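Bench and hand tool safety check, with my comments
Harnwood shared workshop, back bench
October round

I do this one with a coffee in one hand and a pencil in the other, so excuse the handwriting on the paper copy (this is the typed-up version, which Nam-gil Hwang asked for after he couldn't read my sevens). Same list as the last round, with two items added at the end. OK means OK, WATCH means I'll look again next time, FIX means please don't use it until it's done.

1. Table stable, no rocking: OK
Leaned on all four corners and it didn't budge. The light wood top is in good shape and I'd love for it to stay that way!

2. Protective sheet in place and lying flat: OK
Much better than in the spring, when it had a ripple down the middle you could lose a screwdriver in. I ran my palm over the whole thing and found nothing to catch a tool base on.

3. Sheet taped down at the edges: WATCH
There's gray tape on it, fine, but I could lift one of the tabs with a fingernail. If you're the last one out in the evening, press them down again, would you? When a tab sticks out past the table edge sleeves catch on it. Mine did.

4. Sheet clean enough to work on: WATCH
So, the marks. There's a patch of short reddish-brown streaks, all going more or less the same way, and a few brown specks away from it. I don't know what made them. My first guess was rust off the bottom of something and my second was wood stain, and I went back and forth long enough that the coffee got cold.

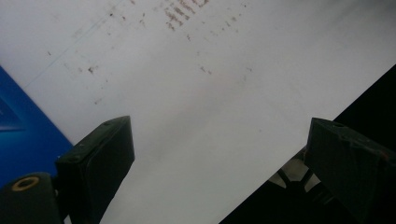 Whatever it is, I'd like people to wipe down the sheet before they start and again when they finish, and if a mark won't come off, put your initials next to it with the pencil so the next person knows it's old. What I'm really checking for is grit. Grit under a tool base scratches the work, and it also makes the tool skate, and I've had a tool skate on me once and that was plenty. We have a spare sheet rolled up behind the Stalten cabinet if this one gets any worse. Please ask before cutting it, it's the only one left.

5. Nothing on the bench that doesn't belong to the job: WATCH
I'm not the tidiest person alive, so I say this with love. Boxes are OK on the bench while you're unpacking or putting away. Once the tool is running, the box goes on the shelf. Open flaps have a way of ending up under your elbow.

6. Tool housing free of cracks: OK
Went over the blue one with a flashlight. It's scuffed and faded and has clearly had a life, but scuffs are only scuffs. I was looking for hairlines near the screws and around the grip and didn't find any.

7. Vents clear: OK
Brushed them out with the old toothbrush (in the drawer, marked NOT FOR TEETH, thank you Bit-na Cha). A fair bit of dust came out. If you've been sanding, please brush them again before you put the tool back, and don't use a wet rag on them.

8. Brackets, plates and anything else bolted to a tool: OK
Wiggled everything that could be wiggled. One screw took a quarter turn. Any time you add a plate or bracket to a tool, run a fingertip along the edges first, with the tool off, and file down whatever bites.

9. Cables, condition: OK
Bent each one along its whole length and looked for splits, flat spots and shiny places. No splits. The oldest extension cord is getting stiff, so I've put a Pretia tag on it and I'll check it again in 3 weeks. The tags are the yellow ones, up to 60 to a roll, and we're near the end of the roll.

10. Cables, routing: FIX
My pet subject, sorry. Cables should come off the back or the side of the bench and stay away from your arms. I know how it goes, you pick up the tool, you turn it around to get a better grip, and before long there's a loop over your forearm and you've stopped noticing it. Stop, put the tool down, unwind yourself, start over. It takes a few seconds. The same goes for thin cords and wrist loops, which I like even less near anything that spins.

11. Bracelets, watches, rings: FIX
This was on the list before I took it over, and I've been soft about it, myself included (I worked in my watch all summer). From this round on, anything on your wrist comes off before you pick up a power tool. I've screwed a little hook to the wall by the light switch for watches and bracelets, and there's a dish for rings.

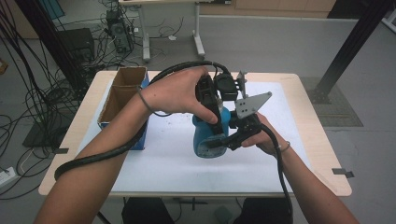

Bit-na Cha wrote underneath item 11 that the hook is too high for her and that a bracelet with a tight clasp takes two hands and some bad language to get off, so could we agree that it comes off at the door, before the gloves and glasses go on, when you still have fingers to work with. She also wants the dish moved because it's right where people set down their drinks.

Good points, both of them. I've lowered the hook and the dish now lives on the windowsill. At the door it is.

12. Two hands on the tool: OK
One on the grip, the other wherever the manual for that tool tells you. If you've got something attached and can't find a comfortable place for your second hand, come and get me and we'll work it out with the thing unplugged.

13. Eye protection: OK
Six pairs on the rack and I washed them all, so no excuses. The pair with the stretched strap is in the trash.

14. First aid box: FIX
Down to 26 band-aids, all of them the tiny round kind that don't cover anything. Nam-gil is ordering a box of 200 assorted from Ha on the corner. Eyewash is in date.

15. (new) Bench light: OK
New bulb, lovely. I can see my mistakes from across the room.

16. (new) Sign-out sheet for power tools: WATCH
People are signing out and forgetting to sign in. According to the sheet, the heat gun has been away since before the summer, and I was leaning on it while I wrote this.

Still open: tape tabs, extension cord, band-aids. I'll come by before opening one morning and redo 3, 9 and 10. If you find something I missed, write it on the paper copy on the clipboard, in pencil please, the pen goes right through.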